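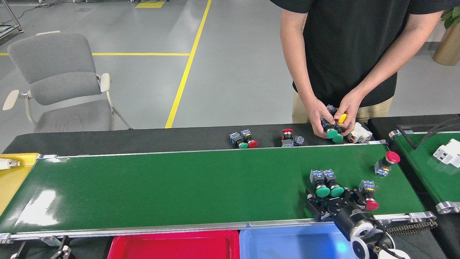 Buttons, and where to put them

The great push-button sort at the Trornness workshop has reached the stage where everything is out of its box and a fair amount of it is on the conveyor belt. Green caps, red caps, a bit of yellow: it looks like the sweet counter at an unusually strict railway station.

The rules, such as they are. Greens go with greens. Reds go with reds. The big mushroom heads get a tray to themselves – they roll, and we lost 3 under the Rumero cabinet in September. Check the terminal screws before you put anything away. If one is missing, the button goes in the tin marked Stanciu, which has held biscuits, fuses and, for one difficult winter, both.

We have 21 trays and 7 labels. More labels are on order from Goletti. Until they arrive, please don't write on the trays in marker, however good your handwriting.

Sorting carries on until half past four. Bring your own mug, and keep it off the belt.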